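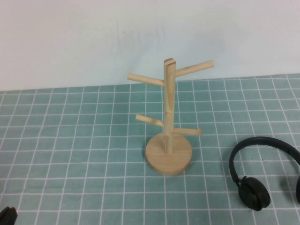
Mug stand, no finish on it yet, on the green grid cloth.

Wednesday, 9:15 a.m., December

Cold morning and slow coffee, so I'm going to write this up properly before I start sanding anything, mostly so that I can find it again in the spring when somebody wants another one and I've forgotten every measurement. The stand is the small one from the Dronmont set: round base, one pole up the middle, 4 pegs in two tiers. I had thought about going to six pegs and I'm so glad I didn't. With two up and two down there's room to get your whole hand around a mug and lift it off without knocking its neighbor, and if you have ever tried to take the bottom mug off a crowded tree before you're fully awake, you'll know what I mean.

Weights first, all on the kitchen scale. The stand is 538 grams bare. My heaviest mug (the big speckled one from Mandbridge, with the handle that fits three fingers) is 491. So one mug comes close to matching the whole stand, which made me nervous about the base, and the base is what most of this entry is about.

I left the base thick on purpose. The old one at home is thinner and wider, and it walks across the counter every time you take something off it. A heavy disc sits still, and I like the look of it too, a good plain slab of wood with the grain running across the top. I'm still going to ease the lower edge a little with 180 paper. It feels sharp when I pick the stand up by the bottom, and everyone picks it up by the bottom.

Tipping: I hung the speckled mug on an upper peg by itself, with nothing on the other side, and pushed the pole near the top with one finger. It leaned and came back. I did the same from a lower peg and it hardly noticed. I wouldn't call it a fair test, though, and I'll say why in a minute.

The finish is still undecided. I have most of a can of Charpentier oil on the shelf, and it's lovely stuff, but it warms the color a good deal and I've grown fond of how blond this one is. I'll put some on an offcut tonight and leave it by the window until Friday. If it goes orange I'll use the plain mineral oil instead and accept that it'll need doing again every few months. Either way the peg tips get two extra passes, as that's where the wet handles will sit.

Now, the cloth. I put it on the table last month to save the top from scratches and it has turned into the most useful thing in the room. It's the soft kind, a bit fuzzy like flannel, with thin white lines both ways, and I use the lines for everything: setting a base down in the same place twice, checking by eye whether a peg has wandered off to one side, lining up parts before they go together. I would never trust it for real measuring, mind you. It's fabric, it ripples, and the lines go wavy wherever it has been pulled or leaned on. Smooth it out with the flat of your hand from the middle first and then toward the wall, or you just chase the same wrinkle around all morning.

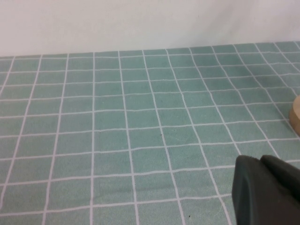

A note penciled in beside my tipping results asks whether the cloth isn't helping the stand along, seeing that bare wood on a kitchen counter will slide where it would grip on something soft, and suggests I do the whole thing again on tile. Fair point, and it's the one I was coming to! On the cloth the base can't skid, so all the push goes into leaning. On a slick counter it might slide away before it ever tips, and that could be kinder to the mugs or a good deal worse, depending on how near the edge you are. I'll borrow the square of tile from under the glue pot and repeat it with the same mug and the same finger.

The penciled note also wants felt on the underside. I'm of two minds. Felt is quiet and it's gentle on a table, but this will live next to a sink, and wet felt smells. Cork, maybe. Jondeo sells thin cork in sheets and I believe there's half a sheet left in the flat drawer, under the sandpaper.

The other thing I wanted to try was something that isn't a mug. The request was for a stand that would take "cups and whatever else," and whatever else in our house means water bottles. The pink insulated one has a small loop up by the lid, so I've been wondering if it could hang from an upper peg to drain. It weighs 465 grams with some water left in it, a little less than the speckled mug, so weight isn't the worry. Length is. It's a long thing to have swinging beside two tiers of mugs. And I do want to stop laying it down on the table, where it ends up near the edge of the cloth and I catch it with my elbow.

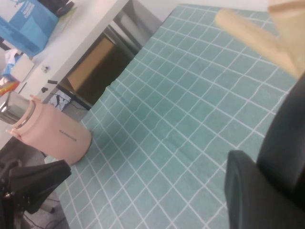

Still to do

Ease the lower edge of the base, 180 and then 240.

Oil sample on the offcut, look at it Friday in daylight.

Tipping again on tile, speckled mug, upper peg and then lower.

Measure the loop on the bottle against a peg before planning anything around it.

Find the cork. If it isn't in the flat drawer, put it on the list with the glue.

Wash the cloth on cold and dry it flat. I'm not sure how much it would shrink in the dryer and I'd rather not learn.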